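Reading time: 5 min

To: snack-shelf list
Subject: Re: [snack-shelf] Starting a shared snack shelf, where do things go?

Hi Finn, hi everyone,

I was so glad to see this come up! I have been fussing with our snack shelf at Drillstead since May and I have opinions, so get yourself a coffee. Finn's message first, for those who only get the digest:

> From: Finn Fröhlich
>
> Hello all. We finally cleared a corner at Jandach for a shared snack
> shelf. Plain metal unit, boards on top of the beams. Up to now
> everything lived in one big tub by the door, and people dug through it
> and took the same thing every time because that was what came up first.
>
> My questions are simple ones. Do you sort by brand or by kind of food?
> Boxes standing or lying? And do you put the heavy bags at the top or
> down low? I tried it three ways already and the granola keeps
> falling on its face.
>
> We have 15 people using it, if that matters.
>
> Finn

First of all, congratulations on getting rid of the tub. We had one at Weidemann when I was there and I am fairly sure the bars at the bottom were older than the building lease.

Now to your questions. I'll go roughly in the order you need to do them.

1. Get everything out and look at it

Clear all the boards, even if you think you know what is there. I put everything on a table and group it before a single box goes back. It takes me one long podcast. Check dates while you're at it, and write the month on the side of anything that has a tiny printed date (those granola pouches are terrible for it). Flatten any outer carton that has only one thing left in it and move the one thing in with its friends.

2. Decide what each board is for

I sort by kind of food first and by brand second. Granola with granola, oat bites with oat bites, bars with bars. It sounds too obvious to write down, but when Helmut Meinecke did ours he went strictly by brand, and people looking for "something like a bar" had to check every board. Everyone was very polite about it. On the lower board I like a row of boxes standing upright, and the bigger and brighter things go on the board above.
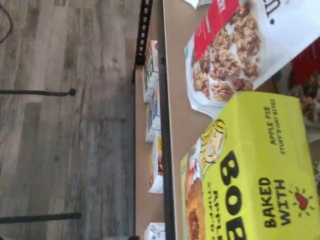 3. Stand things up, faces out

Boxes standing, Finn, every time, if the board height lets you. Fronts toward the room. You want a person with one hand full of coffee to be able to read the flavor without touching anything. Same-flavor boxes go behind one another, so that when the front one is empty there's another just like it waiting. I can't tell you how much this cut down on the half-open box problem! Before, we'd have the same flavor open in different spots, all of them going stale together.

The Bobo's boxes are lovely for this. The color tells you the flavor from across the room: the apple pie ones are a loud lime green and the peanut butter chocolate chip ones are yellow, so even Helmut, who refuses to wear his glasses indoors, gets the right one. I keep the two side by side and then the Clif Kid Zbars in the purple box right after, and you get this cheerful run of color that makes people want to come over and look. That part was an accident and I'm very proud of it.

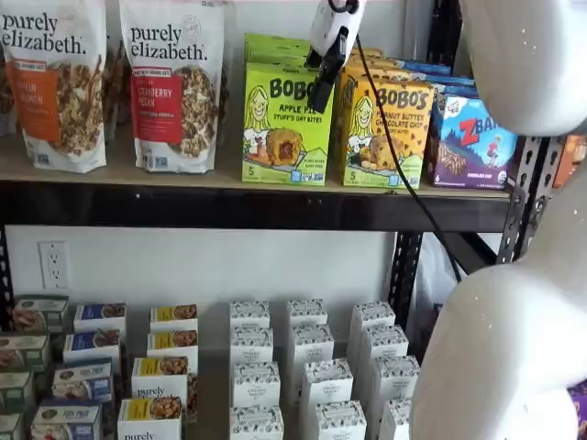
Now the granola, which was your real question, I think. Pouches slump. You will not cure them of it. What helps is giving the bag a good shake down so the weight settles at the bottom, then pinching the base flat with your fingers before you set it on the board. After that I put the pouches at one end, next to each other, with a sturdy box as a neighbor. They lean a little and that's fine. The Purely Elizabeth ones hold up pretty well in my experience as long as they are full. Once a bag is down to the last third it's going to fold over no matter what you do, and at that point I clip it and lay it in the open basket by the kettle with a note saying "finish me."

I'd also keep the different granola flavors together even if one is much more popular. Ours is the cranberry pecan. It goes so fast that I was tempted to give it its own spot, but then the other flavors just sat there. Put them side by side and people who came for one will try the other when it's gone.

As for heavy things high or low, I go against the usual advice a little. Cans and jars low, yes, absolutely. But granola isn't heavy in that sense, and down low it gets kicked and knocked by bags and shoes. Chest height is the place for it. If you have boards that just rest on the beams, press down on each corner before loading and make sure nothing rocks – a rocking board will tip your pouches no matter how nicely you've shaken them down.

4. Leave a spot for things on their way in or out

This is the step I skipped the first time and regretted. When you restock you need somewhere to set things down, and if there's no such place they end up on the floor or on somebody's keyboard. Any bit of clear surface will do. I lay boxes on their sides there while I work, check that they're closed properly, then move them over one flavor at a time. I have a soft spot for the printing on some of these, too. The apple pie oat bites say "BAKED WITH" and then a little heart with rays coming off it, and I must have handled a hundred of those boxes before I read one.
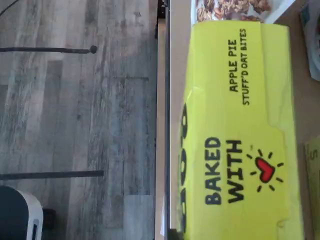
Restocking goes back to front, by the way. New boxes behind, older ones pulled forward. If you only take one thing from this whole long message, take that. It's a nuisance on a deep board, so I pull the entire row of one flavor forward a little, slide the new ones in, and push it all back until the fronts line up.

With 15 people I would guess you'll want to top up twice a week. We have more than that at Drillstead, and I do a quick pass in the morning before nine, plus a proper one when the delivery comes. The quick pass is nothing: fronts straight, empties out, clip anything open. Please do take the empties out. An empty box sitting there looking full is the saddest thing on any shelf.

Labels: I went back and forth. I had printed ones on the beam for a while, and they were out of date within a month because the order changed. Now I just have one card on the end that says which board is which (bars and bites, granola, everything else) and the boxes speak for themselves.

One question back to the list, if I may. Does anybody have a good way of storing loose bars once the box is down to the last few? I've tried a jar and I've tried a small bread tin. The jar looks nice but the long ones stick out. Someone from Brultden mentioned a letter tray a while ago, and I'd love to know how that went.

Finn, please write again once you've loaded it all up, I want to hear whether the granola stays standing!

Warmly,
Marlies
Drillstead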